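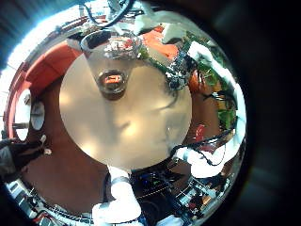 A clear glass cup on a pale round surface.

Rimville used to have a glassworks, and most of its older kitchens still have something from it at the back of a cupboard. The Neagu works shut its furnaces when the bottle orders moved offshore, and for years the only glass sold in town came in by truck from Clerkon.

Gillix opened in the old packing shed in October. It's a small studio with one furnace, 15 shelves of stock and a front counter that doubles as the office. The output is plain tumblers, jugs and the odd bowl, with 600 pieces finished in the first season and 900 planned for the next.

Colour is kept to a minimum. Clear glass shows every flaw, and seconds go on a trolley by the door at $5 each — locals tend to head there first. A faint bubble or an uneven rim doesn't bother most buyers, and the cafe across the road has fitted itself out entirely from the trolley.

Labels are the usual complaint. They stick hard to the base and tear when peeled. Warm water and a little cooking oil will shift the glue, but give it time before you start rubbing.

The shed is open to visitors until 5 pm. Blowing is done in the mornings, and there's a bench along the back wall for anyone who wants to watch.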